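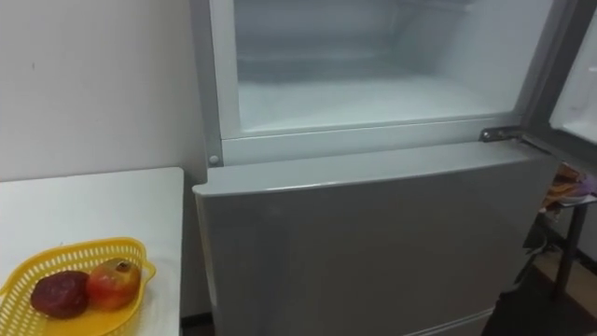

Freezer on top, fridge below. Light frost on the floor of it.

Forum: Kitchen and Appliances
Thread: Is this much frost worth defrosting for?

qteoh_
Moved into the Clenamside apartments in April and the fridge came with the place. I finally ate my way through the freezer and have it empty, so I figured now is the time. There's a light layer of frost across the bottom and the sides look a little hazy to me. The building newsletter says to do a full defrost every 3 months, unplugged overnight, towels everywhere. That sounds like a lot of fuss for what's in the picture. Do people really do this?

Troels K
No. That's a dusting. I'd want to see real buildup before I unplugged anything. The every 3 months thing gets passed around like law and I have never seen anyone say where it came from.

clotildeb
Disagree with Troels. It's empty right now! That's the whole battle. You wait for "real buildup" and by then you've got a turkey and a bag of peas frozen to the floor and no cooler to put them in. Do it while there's nothing to move.

Troels K
Fine, but wiping out an empty freezer is a ten-minute job. Turning it off all night with towels on the floor is a different job, and I don't see what she gets for it.

clotildeb
She gets a clean freezer. Also less power use.

Troels K
How much less? With that little frost? I've read claims of 50 percent on blogs that also want to sell me a scraper.

quyen_h
My mother ran hers for 14 years and defrosted it when the door wouldn't shut. I'm not recommending that. OP, is the frost only on the bottom? Mine did that when the door wasn't sealing right. Close it on a strip of paper and tug. If the paper slides right out, look at the gasket before you bother with anything else.

qteoh_
Bottom is where I notice it. Tried the paper just now. It grips on the handle side and feels kind of loose near the hinge, but I may be talking myself into it.

celina.j
I use the Rirura defrost spray, $14 a can, spray it on and the ice comes off in sheets.

Troels K
Warm water in a bowl does that for free. What's in the spray?

celina.j
It doesn't say. Works though.

quyen_h
I'd skip a mystery spray where food goes. And OP, whatever you do, no knives. I put a butter knife through the wall of an old one and that was the end of it.

clotildeb
Seconding no knives. Bowl of warm water, door open, food from the bottom half in a cooler if you're unplugging it. Almost an hour for mine last time, and mine was worse than yours.

qteoh_
OK, I'm going to wipe it out, leave the towels in the closet, and redo the paper thing all the way around the door on Tuesday. If the hinge side is loose I'll write to the building, and they can tell me about their newsletter.

Troels K
Take a picture with a date on it before you put food back. Otherwise you won't know if it's building up fast or if it's been like that since you moved in.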